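I didn't plan on writing about the bathroom, but it took up most of Sunday, so it gets a post.

The vanity top is white with a marble look, and it shows every drop. Toothpaste dries on it. Soap dries on it. I used to wipe it with whatever towel was closest and call it done, and that left streaks all the way up to the mirror.

What I do now is take everything off first, wipe the counter with a damp cloth, then go over it with a second dry one. The faucet gets the dry cloth too. It's a chrome single-lever and it spots fast, mostly on top of the spout. Then the basin, then the drain ring. The whole job takes 9 minutes if I don't stop to look through drawers.

Jin-sol Geum told me to try the Ninura cloths. I bought a pack of 18 and I've used two. They're fine. They leave less lint than the old T-shirts did, and they go in the regular wash.

Soap is the part I haven't sorted out. I like small bars and keep buying them, so there are always a couple open on the counter at the same time. The wrapped ones can wait in the holder by the mirror. The open ones leave a ring wherever they sit. I looked at a Brolitz dish with a drain tray but haven't ordered it. For now I fold a white hand towel next to the sink and move the soap when I wipe.

The mirror I leave for last. Top to bottom, dry cloth only, and then along the frame where the dust collects.

Next week is the hall closet, and I expect that one to take longer.

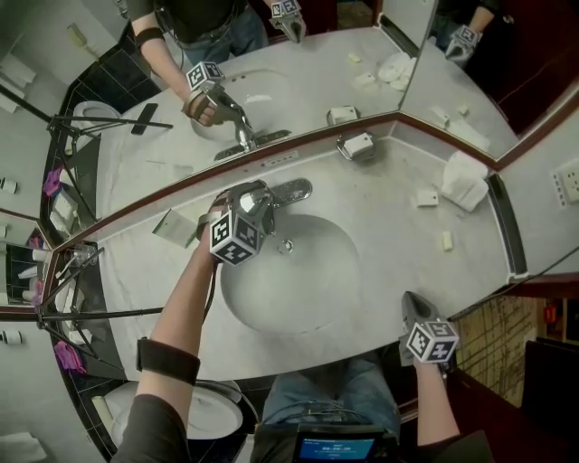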